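Paddle Case Set: README

Last changed 04/03/2019

Contents

Vana is a set of short recordings of one household job: getting a table tennis paddle out of its zippered case, or putting it back and closing the zipper. It was put together at Nakstead as the third part of the Tuller collection, after the pencil pouches and the shoe bags. There are 840 recordings in this release. The longest runs 50 seconds.

Why a paddle case

The pencil pouches all had straight zippers. A paddle case has a zipper that follows a curve, and the fabric shifts when the pull goes around the round end. The paddle also has to be seated with its handle in the narrow part before the case will close. We wanted both problems in the same item.

Items and surface

The case is red and black with a black zippered edge. The paddle has red rubber and a striped wooden handle. Work is done on a pale tabletop.
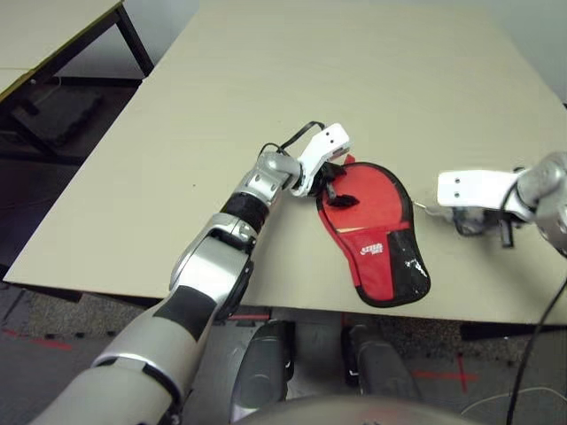
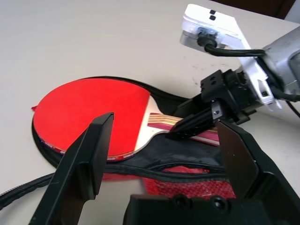
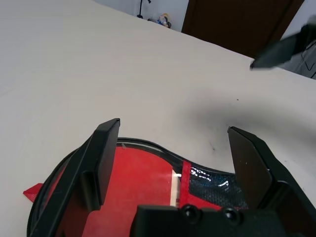
Each recording has one of four labels: open, remove, insert, close. A recording that covers more than one step gets the label of the step it ends on. If the zipper stops partway, the label stays the same and the "partial" column is set to 1. Do not use the partial column to filter out failures. Some partial closings were planned that way.

Files

labels.csv has one row per recording
notes.txt has the free-text remarks from each session
split.txt lists the training and test recordings

Video is stored in folders of 50. The last folder is short.

Known problems

In 22 recordings the start time in labels.csv is late, and the pull has already moved when the step begins. They are listed at the end of notes.txt. New times are planned for June.

Older copies used the label "pack" for insert. The Phan scripts still accept both names, but split.txt uses only the new one.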